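Dumton Neighbours Help Board
Home and Laundry > Washing and drying

Towels gone stiff and smelly since we moved, is it the water or the machine?

Posted March 3, 2006
Status: open
3 answers

Hello all. Moved over to the Dumton side in November from a soft water area and the towels have gone downhill ever since. Stiff as boards off the airer. Fine for a day or so then as soon as they get damp again there's that sour smell, like a wet dog in a cupboard. Bath mat is the worst of the lot.

What I've tried so far:
Twice the powder. No better, maybe worse.
More softener. Smelt lovely for an hour. Then the same.
Leaving them in the garden overnight. Rained.

Machine is a Kuipers, came with the house, spins at 800 and no idea how old. Everything goes in at 40 on the normal cotton wash. No tumble dryer and no room for one, so it's an airer in the back bedroom with the window open a crack. Powder is the Manlow one in the big box.

Shirts and sheets seem OK, which is what's confusing me. If it was the machine wouldn't they all smell?

Don't really want to buy new towels if these can be saved. Some were a wedding present and not cheap. And is there any point in one of those water softner things? Neighbour has one and swears by it but it cost a bomb.

Thanks in advance, have to dash, will check back at the weekend.

Answer 1
Marked helpful by 9 readers

Had exactly this when we moved up here. It's both. Water's hard, and the towels are full of old powder and softener that never rinsed out. Your sheets are thin so they rinse and dry quick. Towels hang on to everything.

Stop the softener first. Today. It coats the loops, they stop soaking up water, and the muck sits underneath. I know it seems backwards when they're stiff, but more softener is how you got there I reckon.

Then strip them. Two washes, one after the other, don't dry them inbetween.

Wash one: hottest the care label allows, 60 for most cotton, some will take 90. Half a load, no more. Two cups of plain white vinegar in the drum, no powder, no softener.

Wash two: same temperature, normal dose of powder for HARD water (back of the box, there's a table, everyone reads the soft water line) plus a scoop of soda crystals. Extra rinse at the end if the machine has a button for it. If not, run the rinse again on its own. 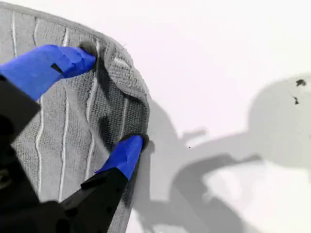
Don't put the vinegar and the soda crystals in together, they cancel each other out and you get a lot of fizz and nothing else. And never ever vinegar with bleach, that gives off a nasty gas. Sounds obvious but people do it.

You might see a lot of suds in that second rinse. Old powder coming out. Keep rinsing till the water behind the door looks clear. Took me three goes with the big bath sheets.

Coloured ones, do them separate the first time. Mine lost a bit of dye at 60 and turned a white flannel pink. Anything with a rubber backing, leave it out of the hot wash altogether, the backing cracks and then it's all over your filter. Plain cotton mats are fine, treat them same as the towels.

Drying. Give each one a good hard snap when it comes out, by two corners, then again halfway through. Lifts the pile up. Makes more difference than any softener I've bought. Space them out on the airer too, one per two rails, not folded double. If it takes more than a day to dry in that back bedroom then the smell is going to come back whatever you wash them in. A fan on low helps. So does doing fewer at a time, boring but there you go.

800 spin is a bit low for towels. Put them through a second spin before you take them out, costs next to nothing and they come out a lot lighter.

After that: 60 wash for towels every time, less powder than you think once they're stripped, vinegar in the softener drawer maybe once a month. Check the machine handbook about the vinegar if you've got it, some makers aren't keen on it round the rubber seals.

Water softener, no opinion. We never got one.

Answer 2
Marked helpful by 2 readers

bin them and get new. towels dont last for ever. got ours off the market by the bus station and they've been fine

also Joltis do a washing machine cleaner in a sachet, blue packet, try that. might be the machine

Answer 3
Marked helpful by 10 readers

Would agree with most of answer 1 but nobody's told you to clean the machine, except sort of answer 2. Do that BEFORE you strip the towels or you're washing them in the same gunk.

Pull the drawer right out. There's usually a little tab at the back you press down. Bet you it's black behind there. Old toothbrush, hot water, washing up liquid. Do the roof of the slot as well, where the water jets come in, that's where mine was worst.

Then the door seal. Peel the fold back and wipe all the way round, the bottom especially. Hair, grit, a sock once.

Filter is behind the small flap at the bottom front on most machines. Switch off at the wall first. Baking tray and a pile of old cloths under it, because more water comes out than you'd expect. Let it cool if you've just done a hot wash.

Then an empty wash at 90 with either a machine cleaner or just soda crystals in the drum. After that leave the door and the drawer open whenever it's not running. That one habit sorted mine out more than anything. All those 40 washes don't help, the grease just builds up in the pipes.

On hard water, you can ring the water company and they'll tell you the figure for your postcode. Free. Worth doing before spending money on a softener. If you rent, ask the landlord before anything gets plumbed in.

One thing I'd disagree with, 90 for towels. Mine shrank along the woven band at the ends and went all puckered. Stick to 60.

Oh and don't leave them sitting in the drum after it finishes. Two hours in a shut machine and you're back to square one. Set a timer if your like me.

Log in to add an answer
Page viewed 82 times
More in Washing and drying: Tea stain on cream tablecloth / Airer keeps collapsing / Duvet won't fit in machine, nearest launderette?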